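Hosturport Coastal Ultra: frequently asked questions

Last revised 2022-06-24. Entrants in the relay should also read the separate relay notes.

ENTRY AND TRANSFERS

How do I enter?
Entries are made online through Dalodex, our registration provider. You will need an emergency contact who is not running and a qualifying result from the past two years. Entries on paper are no longer accepted.

What counts as a qualifying result?
Any finish at marathon distance or longer, on road or trail. Virtual events and timed track races do not count. If your result is not published online, send a scan of the certificate with your entry number in the subject line.

Can I transfer my place to another runner?
Yes, until the end of the entry period. The new runner must hold a qualifying result of their own. Bib swaps made privately will lead to disqualification of both runners, and to refusal of entry the following year.

Can I defer?
Deferral is offered for injury and pregnancy only. Injury deferrals carry over once. Pregnancy deferrals remain open for two editions.

COURSE

How far is it and how much climbing is there?
The course is 50 km with 2000 m of ascent. GPS watches tend to over-read on the cliff section, and the published figure is taken from the survey, not from recorded tracks.

Is the course marked?
Orange tape and arrows at every change of direction, with reflective markers after checkpoint 4. Long straight sections of coast path carry no tape. The GPX file is sent to entrants with the final instructions and should be loaded before you travel - mobile signal at the start is poor.

What are the cut-offs?
There are two: checkpoint 3 and checkpoint 5. Times are listed in the final instructions. A runner who leaves a checkpoint after its cut-off is out of the race and will not be given a finish time.

Has the route changed since last October?
The Sharifi Farm track is closed to us, and the course now stays on the lower path as far as the footbridge. The distance is made up by a longer loop before the finish.

KIT

What is the compulsory kit?
Waterproof jacket with taped seams, hat, gloves, whistle, foil bag, head torch with spare batteries, charged phone, 500 ml of water at the start and a reusable cup. A foil blanket is not accepted in place of a foil bag. Kit is checked at registration and again at one checkpoint on the course. 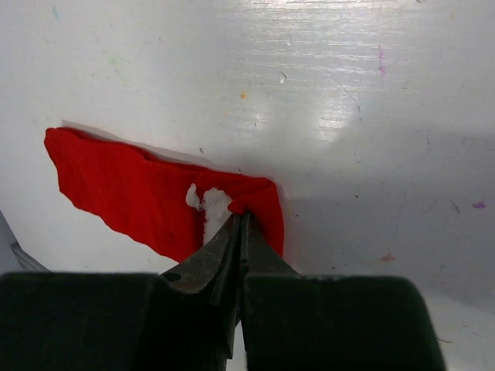 Are poles allowed?
Yes, except on the first 5 km, where the path is narrow. Poles must be carried folded on that section. They may not be left in a drop bag part-way round and collected later.

Can I use a drop bag?
One bag per runner, taken to checkpoint 4. Maximum size is 20 litres. Glass is not permitted. Label the bag with your race number using the tag supplied, tied to the handle.

What food is at the checkpoints?
Water and Promero electrolyte drink at all of them. Solid food from checkpoint 2 onwards: crisps, fruit, salted potatoes and flapjack. Vegan and gluten-free items are kept on a separate table. No cups are provided.

RESULTS AND QUERIES

When are results published?
Provisional results go up the same evening. Queries about timing must be received within five days, after which results are final.

Who do I contact?
Course and safety questions go to the race director, Keyvan Fallahi, using the contact form. Payment questions should go to Dalodex directly. In the week before the race the form is checked each evening, and replies may be short.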